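Oficina partilhada da Torkden põe um par de garras de mão a dobrar roupa

Passei a última tarde de julho na Torkden, a oficina partilhada onde pago quota há mais tempo do que gosto de admitir, e venho de lá com novidades do projeto Zonia. Para quem não tem acompanhado: o Zonia é o braço duplo de dobrar roupa que o Pascal Chauvin anda a construir entre a garagem dele e a bancada comum, com peças impressas, motores em segunda mão e muita teimosia. Os braços ainda estão em caixas (falta uma placa que vem de longe e que eu já deixei de perguntar quando chega), mas as garras já existem e já se pode trabalhar com elas à mão. E foi isso que se fez!

A ideia é simples de contar e chata de executar. Em vez de programar cada gesto, pega-se numa garra em cada mão e faz-se a tarefa como se os nossos dedos fossem aqueles dois dedos pretos, e o movimento fica gravado para mais tarde ensinar os braços. O Pascal quer chegar às 100 gravações de dobragem antes de montar seja o que for. Quando entrei, perto das três da tarde, o caderno dele ia em 59, com uma letra que só ele percebe.

O tecido escolhido para este mês é o xadrez azul e branco. Perguntei porquê e ele respondeu que o padrão ajuda a ver se a dobra saiu torta, coisa que numa camisola lisa passa despercebida até ser tarde demais. Eu cá acho que ele também gosta do ar de toalha de piquenique, mas isso fica entre nós. 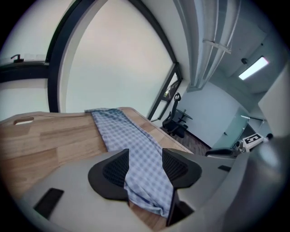 O que custa mesmo é apanhar a ponta do pano. Com os dedos, uma pessoa nem pensa: belisca, puxa, está feito. Com a garra é preciso entrar de lado, descer quase até à madeira e fechar no momento certo, senão apanha-se ar, ou apanham-se duas camadas quando só se queria uma. Na minha primeira tentativa apanhei ar quatro vezes seguidas e o Pascal, muito educado, foi buscar café.

As almofadas dos dedos são a parte que mais mudou desde a última vez que escrevi sobre isto. A primeira versão era lisa e o algodão escorregava todo; a segunda agarrava tanto que depois não largava. A atual tem textura por dentro e porta-se bem com algodão fino, embora ele ainda se queixe das meias. Os moldes foram feitos com um kit da Fustard, que é barato e cheira mal durante dois dias (fica o aviso a quem tiver a oficina colada ao quarto). Cada par de almofadas leva umas 24 horas a curar, e já houve quem tentasse encurtar a espera com um secador de cabelo. Não recomendo, e não digo quem foi.

Depois vem a parte da coordenação, que é onde se percebe que dobrar roupa é um trabalho para duas mãos que se entendem. Uma garra prende, a outra estica, e se as duas puxarem ao mesmo tempo o pano dá um salto e lá vai o alinhamento. O truque que me ensinaram foi deixar sempre uma mão quieta. Parece pouca coisa, mas mudou-me a tarde — passei de desastre completo a desastre apresentável.

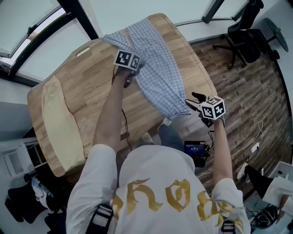
Uma garra junto ao colarinho, outra na bainha: a camisa de xadrez estendida ao comprido sobre a mesa.

As camisas são o grande objetivo e também o grande quebra-cabeças. Têm mangas, têm colarinho, têm botões que prendem onde não devem. O Pascal começou pelo mais fácil, panos direitos, e só passou à camisa quando já conseguia fazer o gesto sem olhar para as mãos. A regra da casa é que uma gravação só conta se a peça acabar dobrada num retângulo que se possa empilhar. Se ficar um embrulho, apaga-se e repete-se. Ele é muito rigoroso nisto, eu teria sido bem mais generosa.

Para quem gosta de pormenores: os marcadores quadrados a preto e branco em cima das garras servem para o programa saber onde cada uma está em relação à outra. O software de leitura chama-se Pearce, foi escrito por malta da própria oficina e tem a mania de se perder quando uma manga ou um braço tapa o marcador. A solução, por enquanto, é trabalhar com os cotovelos para fora, o que dá um certo ar de galinha a toda a gente. Já se falou em pôr marcadores maiores, mas aí a garra fica pesada e ao fim de 10 minutos o pulso protesta. O meu protestou antes.

Também perguntei pelo dinheiro, que é o que os leitores me perguntam sempre. O Pascal não quis fazer contas à minha frente e disse apenas que gastou menos do que numa bicicleta boa e mais do que numa bicicleta má. As peças impressas saem quase de graça com o filamento que sobra dos outros projetos, daí aquele cinzento-claro que já toda a gente na oficina conhece. Os cabos foram a despesa parva: comprados curtos, trocados por compridos, e agora compridos demais, sempre a arrastar no tampo. Vai haver uma terceira encomenda.

E os outros membros, o que acham? Há de tudo. O grupo da marcenaria está encantado com a atenção que a mesa tem recebido e só pede que ninguém pouse nada quente em cima dela. Uma colega da costura veio ver e deu a melhor sugestão do dia, que foi sacudir o pano antes de o esticar, como se faz em casa. O Pascal anotou, porque a garra não sacode nada e vai ser preciso inventar um movimento só para isso. Fiquei com a sensação de que o Zonia acabou de ganhar mais um mês de trabalho.

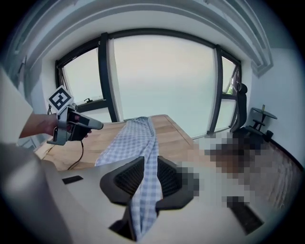 O que vem a seguir

A placa em falta, se chegar, permite ligar o primeiro braço e testar um único gesto: pegar no canto, levantar, pousar. O segundo braço fica para quando o primeiro deixar de bater na mesa. Até lá continuam as sessões de gravação, abertas a qualquer membro da Torkden que tenha paciência e não se importe de repetir a mesma dobra a tarde inteira. Não é preciso experiência, só roupa de mangas curtas ou bem arregaçadas, por causa dos marcadores.

Quem quiser doar tecido pode deixá-lo na prateleira ao lado da impressora, lavado, por favor, e sem fechos metálicos, que riscam as almofadas. O Pascal pede sobretudo fronhas e panos de cozinha. Eu já lá deixei duas fronhas e fiquei inscrita para a próxima sessão, às seis da tarde, com o pulso ligado e tudo.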